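Reading time: 6 min

Interior Layout for Small Workrooms, session 5
Notes by Priya Ambrose, 3/23/24
Tidied up a bit after class, slides are with Raquel Paiva if you missed it

Recap first. Last time: light. Windows, lamps, glare on worktops. Today: surfaces and storage, where they go, how people move between them. Reading was the Doucet chapter, most of you hadn't done it, please do before the next one.

1. Start with the big surface

Biggest table goes on the plan first. Always. Everything else fits round it. Students tend to draw cupboards first since they go neatly against walls, then the table gets what's left and you end up squeezing past it sideways.

Long table or square? Long is better when people work in a line and pass things along. Square for talking. Don't try to do both with one table, the Batent workshop tried and ended up with a thing too wide to reach across and too short to lay a full sheet on.

Reach: sit down, elbow at side, sweep the forearm. Easy zone. Then arm straight out, far zone. Things used all day in the first, things used now and then in the second. Anything past that you have to stand up for, so treat it as storage.

Check reach with the shortest person who'll use the room. Clearance with the tallest. People mix these up every year.

2. Gaps and walkways

Chair pushed back plus a person walking behind = the gap you want. Measure it with a real chair. Not the catalogue drawing.

Two people passing: more again. If there's only one route to the door keep it clear of chairs altogether.

Dwayne asked about trolleys. Good question. Width of trolley plus hands on both sides, and remember the turn at the corner takes more than the straight bit. Chalk it on the floor and walk it through. Tape is fine too but it lifts.

Doors and drawers eat floor. Draw them OPEN on the plan. I took marks off for this in August and will again.

3. Storage

Tall units at the ends of a run, low ones in the middle. Tall unit in the middle chops the worktop in two and you lose both halves, more or less.

Heavy stuff between knee and chest. Light stuff up top. Floor level for things you hardly touch, or things on wheels.

Handles and knobs. A row of knobs sticks out further than you think, catches sleeves and bag straps on a narrow walkway. Recessed pulls cost more but are worth it by the door. On the far wall doesn't matter much. Whatever you choose, space them to match the drawer depths so the hand learns where to go.

Cabinets that show a blank side to the room: can look heavy. Options are turn it, paint it close to the wall colour, or use the side for a pinboard. Esperanza's group went for the pinboard in the Brondgate project and it got used more than the shelves did.

4. Colour and finish

Pale and matt for worktops in most cases. Gloss throws the lamps back at you (see last session). Very dark tops hide small dark parts, very white ones tire the eyes over a long day. Light greys are the safe choice, a bit dull, fine.

Wall and furniture in near enough the same tone makes a small room feel bigger but you lose edges. People with poor sight then walk into corners. Give the table edge a slightly different tone if you can. Worth asking about early becuase it's a pain to change.

Budget note: the Brondgate room had 2000 for furniture, everything in. Most went on the table. Right decision I think, you can replace shelves later.

5. For next time

Pick a room you can get into. Measure it twice. Draw one plan at a sensible scale with doors and drawers open, walkways marked. Then draw a second with the table turned the other way. Write half a page on which works and why.

Read Drondetti up to page 119. Skip the bit on ceilings.

Lilibeth Agbayani is taking session 6 (acoustics), same room. Bring your plan anyway, she wants to see where teh hard surfaces are.

Questions to me before the hand-in please, not the morning of.
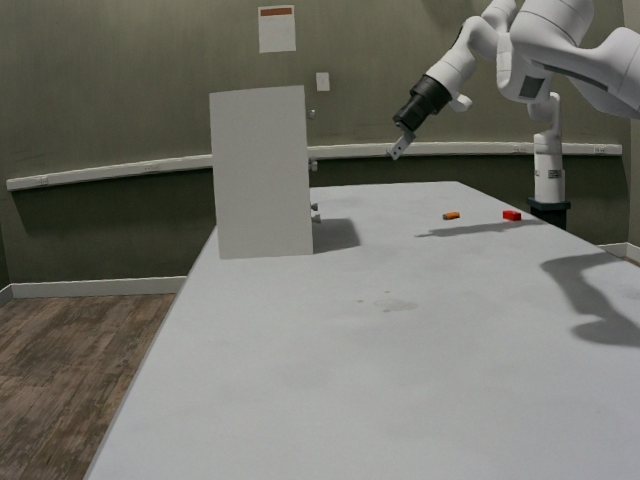 Fig. 1. Long pale grey table, tall cabinet near one end with its plain side showing. See sections 1 and 3.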